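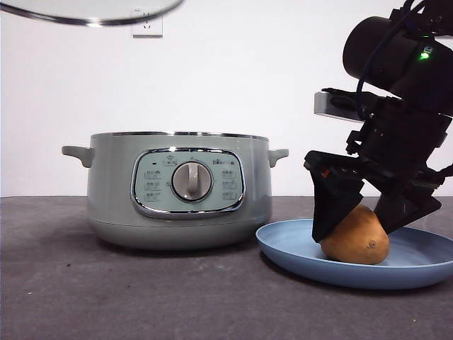
Udescombe Tenants' Association — Food and Social Team

News > Media Releases > Shared Kitchen

SHARED KITCHEN REOPENS IN JUNE WITH FEWER RULES AND MORE CUPBOARDS

The shared kitchen at Tilivora Court will reopen to residents in June after a refit that was meant to take 8 weeks and took rather longer. The association thanks everyone for their patience, including those who ran out of it and wrote to us.

Residents of all 354 flats can book the kitchen for birthdays, batch cooking, preserving or any meal too big for a two-burner stove. Bookings run in three-hour blocks, with the last one ending at 9 pm. Cleaning up is part of the block. The old sign said so as well, in capitals, and had little effect.

The work was carried out by Furov, a local joinery and fit-out firm. It covers new benches, a second sink, better lighting and a pantry door that closes. The extractor fan has been replaced with one that can be run during a conversation.

The association received 1454 comments during the consultation, a record by some distance. Most were about cupboards. A large minority concerned a single casserole dish, missing since the last harvest supper, and these have been passed on to the social team. Anyone who has it may leave it outside the office at any hour, and no questions will be asked.

The house rules have been cut from four pages to one. Labelled food may stay in the fridge for seven days. Unlabelled food belongs to whoever is on cleaning duty. Fish may be cooked on any day of the week, a change that passed by one vote after a long evening.

The first event in the new kitchen will be a soup night on Friday from 6 pm in opening week, with bread from Juška Bakery on the ground floor. Entry is free for residents and their guests. Bring a bowl, as the cupboards are new and the crockery order is still on its way. Recipes for the soup table are welcome in any language, provided they come with a list of what's in them — "a bit of everything" was not helpful last year.

Bookings open at the office at 10 am on the first working day of the month. The colour of the splashback is final.

ENDS

Media enquiries: Udescombe Tenants' Association office, ground floor, Tilivora Court. Please knock loudly.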